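Home | Talks | Games | Notes | Contact

Hidden Objects, Honest Hints - speaker notes
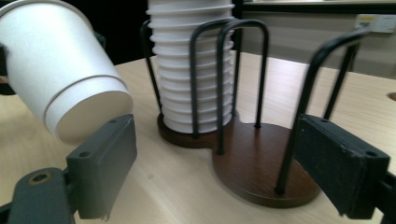
Cinero

January 25, 2018

Good morning, everybody, and thank you for coming out so early. (Wait for the door to close.) I'm going to talk about hints in hidden object games, and mostly about the ones we got wrong in Mellby, our little harbor mystery for the Mac.

Start with the lighthouse. We were so proud of that room! It had 12 things to find, and our hint button simply lit up the next one, with a short wait in between. Players wrote us long, kind letters to say they felt a bit cheated by it - they wanted a nudge, and we had handed them the answer.

(Next slide.) So in August we went through 500 of those letters, with plenty of coffee, and split the hint into 2 steps. The first press tells you which part of the room to look in. The second one shows you the object, if you still want it.

Play the Chauke clip now, the one with the sound off. Give people time to spot the brass key before talking again - they love this bit.

If there's time, say a word about Rotilex, our puzzle editor, and how the hint text sits right beside each object so the writers can get at it. Skip the part on saved games unless somebody asks.

Questions, then point them to the demo table by the stairs.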